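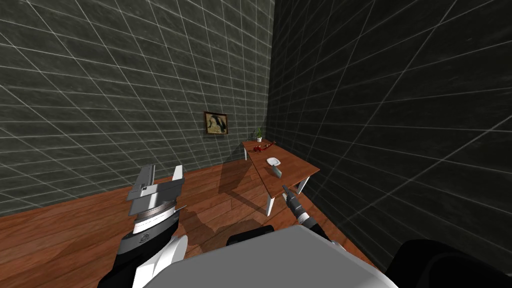

Source: Moradi

The Odham Press has published poetry from two rooms in Clesley for 8 years. Its next book, due in November, is a bilingual selection by Niloufar Rahimi called Deltimby, printed in an edition of 157 numbered copies. Mbali Venter, who runs the press, set all of it by hand.

"I wanted the Persian and the English to face each other," Venter told me. "That sounds simple. One reads from the right and the other from the left, so you have to decide which way the book opens before you can decide anything else."

They settled on the Persian direction. Rahimi had expected an argument about it. "I'd prepared a whole speech," she said. "Mbali had already made up a blank copy that way."

The poems were written over five years, most of them in English first. Rahimi does not like to call the Persian versions translations. "I go back to what I was trying to say and say it again. Sometimes a line goes missing -- I let it."
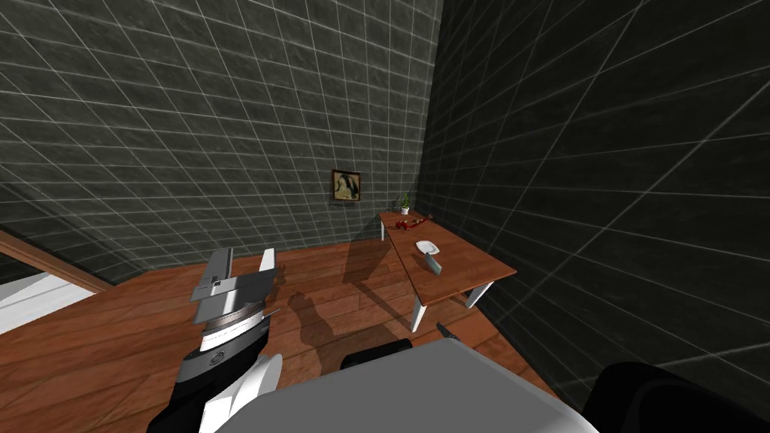
The long title poem gave the most trouble. It runs to 141 lines, and Venter did not have enough type to set it in one go. She printed four pages, put the type back in its cases and started on the next four. Proofs went to Rahimi by post.

"She marks them in pencil, very lightly," Venter said. "I had to hold them up to the window."

The paper is a heavy cream stock left over from an earlier book, and the covers are plain blue. There will be no second printing. Rahimi is already working on some prose about her grandmother's letters, though she has not promised it to anyone yet.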